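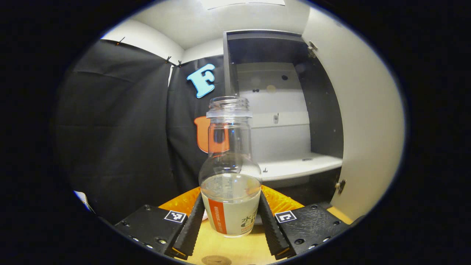 Sorting PET bottles: collar ring and label

dsevcik
Posted 5th December
Question on prep for the recycling point at Sidgate. Bottle is clear, no cap, with a white label around the base, orange stripe down one side and Japanese print. There is still a little clear liquid in the bottom. The ring-shaped collar is below the threads. Does that have to come off, or only the label?

birna_915
Empty it first. Liquid adds weight and the sorting line at our depot rejects anything over 20 grams of residue. Label off if it peels. Leave the collar.

GaetanB
Disagree on the collar. If it is a separate tamper ring, it is usually a different plastic from the body and I cut mine off with side cutters. If it is molded into the neck, it is the same PET and stays.

birna_915
The rings float off in the wash tank after shredding. Cutting them is wasted time and a good way to slip with the cutters. I did 100 bottles in November and cut none.

GaetanB
Depends on the plant. Ours has no float tank.

slaoui
Check the label for a perforated line before you use a blade. If there isn't one, slit it on the shoulder side and keep the cut shallow. Glue can stay.

dsevcik
No perforation that I can find. The collar doesn't turn, so I take it as molded. Will drain, slit the label and leave the neck alone.

birna_915
Fine. Crush it lengthwise if the site allows crushed bottles. Ours takes 4 bags per visit.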